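브레반스 공동부엌 이용자 모임 3월 회의록

적은 사람: 에르미라 디미트로프
나온 사람: 라도미르 니콜로프스키, 슈펠라 안젤로프스키, 타피오 펠코넨, 일함 에라지, 그리고 저
시작: 저녁 7시 10분 (7시라고 공지했는데 제가 늦었어요, 죄송합니다!)

지난번 회의록이 너무 딱딱해서 읽다가 졸았다는 의견이 있어서, 이번에는 그냥 제가 들은 대로, 제 말투로 적어 봅니다. 틀린 데가 있으면 게시판에 답글 달아 주세요. 고쳐서 다시 올릴게요. 지난 회의록은 타피오 님이 적으신 건데 본인도 웃으면서 동의하셨으니까 괜찮겠죠?

1. 지난 회의에서 넘어온 것들

냉장고 선반 이름표는 다 붙였습니다. 슈펠라 님이 방수 라벨을 사 오셔서 저랑 둘이 한 시간쯤 붙였고요, 맨 위 칸은 공용 양념, 그 아래는 요일조별로 나눴어요. 문짝 쪽은 아직 안 정했는데 일단 마실 것만 넣기로 했습니다. 날짜 안 적힌 통은 이틀 지나면 버린다는 규칙, 이건 지난번에 정한 그대로 갑니다. 일함 님이 "이틀은 너무 짧다, 김치나 절임은 어떡하냐"고 하셔서 절임류는 예외로 두기로 했어요. 대신 뚜껑에 '절임'이라고 크게 써 주세요.

열쇠 문제도 해결됐습니다. 입구 번호키 비밀번호를 바꿨고, 새 번호는 회의록에 적지 않습니다. (지난번에 제가 게시판에 그대로 올렸다가 혼났잖아요.) 필요하신 분은 라도미르 님께 직접 물어보세요.

창문 방충망은 아직입니다. 타피오 님이 치수를 재 놓으셨는데 그 종이를 잃어버리셔서 다시 재기로 했어요. 날이 더 따뜻해지기 전에는 꼭 달자는 데 모두 찬성했습니다.

2. 조리대 사용 규칙

오늘 제일 오래 이야기한 안건입니다. 부엌을 쓰는 모임이 늘다 보니 앞 조가 조리대를 어떤 상태로 넘겨주느냐가 계속 말이 나와요. 슈펠라 님은 아침 빵 모임을 하시는데, 들어가자마자 행주질부터 하는 게 영 기운 빠진다고 하셨고요. 라도미르 님은 반대로 저녁 조 입장에서, 밤 10시에 설거지까지 마치고 나면 조리대를 두 번 닦을 힘이 남지 않는다고 하셨어요. 솔직히 둘 다 이해가 갑니다. 저는 낮에 쓰는 사람이라 양쪽에 다 미안한 쪽이고요.

한참 이야기하다가 순서를 정해 보기로 했습니다. 먼저 마른 부스러기를 쓸어 내고, 그다음 중성세제를 푼 물로 닦고, 맹물 행주로 한 번 더, 마지막에 마른행주. 타피오 님이 예전에 식당에서 일하실 때 쓰던 순서라고 하네요. 식초나 레몬즙으로 닦는 분이 계시던데 그건 안 쓰는 걸로 했습니다. 일함 님은 집에서 식초를 잘만 쓴다고 하셨지만, 공용이니까 한 가지로 통일하자는 쪽으로 모였어요. 뜨거운 냄비는 무조건 받침 위에! 이건 반대가 없었습니다.

조리대 앞쪽 턱 이야기도 나왔어요. 윗면은 다들 잘 닦는데 앞 모서리를 그냥 지나치는 경우가 많다고요. 반죽하다가 앞치마에 하얗게 묻어 나온다고 슈펠라 님이 말씀하셔서, 점검표에 '앞 모서리' 칸을 따로 넣기로 했습니다.

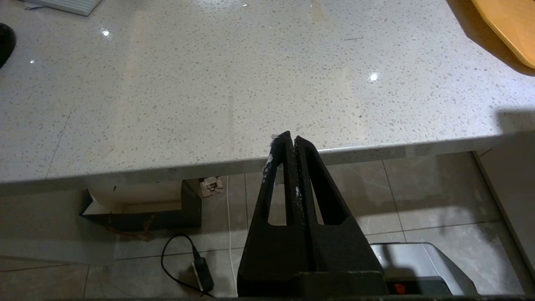
밝은 회색 점무늬 석영 조리대와 앞쪽 모서리

점검표는 제가 새로 만들어서 수납장 문 안쪽에 붙여 둘게요. 칸은 많지 않게 할 생각입니다. 윗면, 앞 모서리, 싱크대, 바닥, 쓰레기 정도요. 일함 님이 이름 쓰는 칸은 빼자고 하셨어요. 이름을 쓰면 검사받는 기분이 든다고요. 라도미르 님은 이름이 없으면 점검표가 무슨 소용이냐고 하셨고, 결국 조 이름만 쓰는 걸로 타협했습니다. 한 달 써 보고 불편하면 다음 회의에서 다시 이야기하죠.

행주 색깔 구분은 결론을 못 냈어요. 조리대용 파란색, 바닥용 갈색까지는 좋은데 싱크대용을 무슨 색으로 할지에서 이야기가 딴 데로 샜습니다. (타피오 님의 옛날 식당 이야기, 재미있었지만 길었어요!) 다음으로 넘깁니다.

3. 돈 이야기

통장은 슈펠라 님이 보고 계십니다. 오늘 기준 잔액이 604유로예요. 지난번보다 조금 늘었는데, 봄맞이 수프 모임 때 모금함에 넣어 주신 분들 덕분입니다. 정말 감사드려요.

나갈 돈 중에 제일 큰 건 오븐 문 고무 패킹이랑 경첩 교체입니다. 수리점 코르콘에서 견적을 받았는데 부품이랑 출장비까지 해서 185유로라고 합니다. 라도미르 님이 부품만 사다가 직접 갈면 훨씬 싸다고 하셨는데, 경첩은 스프링이 세서 손 다칠 수 있다고 제가 좀 말렸어요. 투표했더니 찬성 넷에 반대 하나로 코르콘에 맡기기로 했습니다. 반대가 누군지는 다들 아시겠지만 적지 않을게요.

오븐이 정말 급하긴 합니다. 문이 꽉 안 닫혀서 빵 모임에서는 굽는 시간을 늘려 잡고 계신대요. 윗면만 타고 속은 덜 익고요. 수리하는 날은 오븐을 못 쓰니까 날짜가 잡히면 제가 단체방에 바로 올리겠습니다.

일함 님이 큰 냄비를 하나 더 사자고 하셨어요. 여름 잔치 때 늘 모자라긴 했죠. 다만 지금 있는 냄비도 둘 데가 없어서, 수납장 정리를 먼저 하고 다시 이야기하기로 했습니다. 중고로 내놓는 분이 계시면 알려 달라고 게시판에 글만 올려 둘게요.

4. 재료 공동구매

밀가루랑 콩을 같이 사는 건 우르케오에서 계속 주문하기로 했습니다. 지난번에 렌틸콩 한 자루가 빠져서 왔는데, 전화했더니 다음 배달에 같이 보내 준다고 했대요. 주문서는 타피오 님이 모으시고, 매달 셋째 주가 되기 전까지 적어 주셔야 합니다. 늦게 적으시는 분이 많아서 타피오 님이 매번 전화를 돌리고 계세요. 저도 그중 하나라 할 말이 없네요.

통밀가루는 600그램씩 소분해 두기로 했어요. 원래는 1킬로그램 봉지였는데 혼자 사시는 분들이 다 못 쓰고 묵힌다고 하셔서요. 소분은 빵 모임에서 맡아 주십니다. 봉투는 재사용하니까 집에 있는 깨끗한 종이봉투 좀 가져다주세요. 무늬 있는 것도 됩니다.

향신료는 좀 시끄러웠습니다. 커민을 통으로 사느냐 가루로 사느냐로요. 일함 님은 무조건 통 커민이라고, 가루는 한 달이면 향이 다 날아간다고 하시고, 라도미르 님은 절구 찧을 시간이 없다고 하시고... 둘 다 조금씩 사기로 했어요. 다음에는 양념 안건을 맨 뒤에 넣을게요, 배고파서 회의가 안 되더라고요.

5. 4월 요리 교실

셰후 마을회관 쪽에서 우리 부엌을 빌려서 요리 교실을 열고 싶다고 연락이 왔습니다. 세 번에 나눠서 하는 수업이고, 한 번에 두 시간씩이래요. 첫 수업은 납작빵, 둘째는 속 채운 피망, 마지막은 아직 안 정했답니다. 마지막은 우리 쪽에서 한 분 나와 주면 좋겠다고 해서 일함 님이 하리라 수프를 가르쳐 보겠다고 하셨어요! 박수 쳤습니다. 일함 님 수프 드셔 본 분들은 아시죠.

사용료는 받지 않고, 대신 세제랑 휴지를 채워 주는 걸로 하자는 의견이 많았어요. 슈펠라 님은 가스비 정도는 받아야 한다고 하셨고, 저도 듣고 보니 맞는 말 같아서 셰후에 물어보기로 했습니다. 연락은 제가 합니다. 인원은 한 번에 열 명을 넘기지 않는 조건이에요. 그 이상 들어가면 서로 팔꿈치로 치게 되니까요.

수업 때 아이를 데려와도 되느냐는 질문도 있었는데, 화구 앞에는 못 서게 하고 큰 식탁에서 반죽 만지는 건 괜찮다는 정도로 정리했습니다. 칼은 어른이 챙겨 주시고요.

6. 그 밖에

타피오 님 유리 뚜껑 반찬통이 두 달째 안 보인답니다. 파란 테두리예요. 혹시 집에 섞여 간 거 없는지 찬장 한 번만 봐 주세요.

음식물 쓰레기통은 비운 다음에 신문지를 한 장 깔아 주세요. 여름에 고생한 거 기억하시죠.

라디오 볼륨 이야기도 잠깐 나왔는데 윗집에서 뭐라고 한 건 아니고, 라도미르 님이 밤에는 좀 줄이자고 하셨어요. 9시 넘으면 작게.

할 일
디미트로프: 점검표 만들기, 셰후에 연락, 냄비 구하는 글 올리기
안젤로프스키: 코르콘에 수리 날짜 잡기
펠코넨: 방충망 다시 재기, 우르케오 주문서, 렌틸콩 확인
에라지: 하리라 재료 목록, 통 커민 주문량 정하기
니콜로프스키: 수납장 정리하는 날 정해서 알려 주기

끝난 시각은 저녁 8시 50분입니다. 다음 회의 날짜는 단체방 투표로 정할게요. 차는 제가 끓일 테니 과자는 누가 좀 부탁드려요.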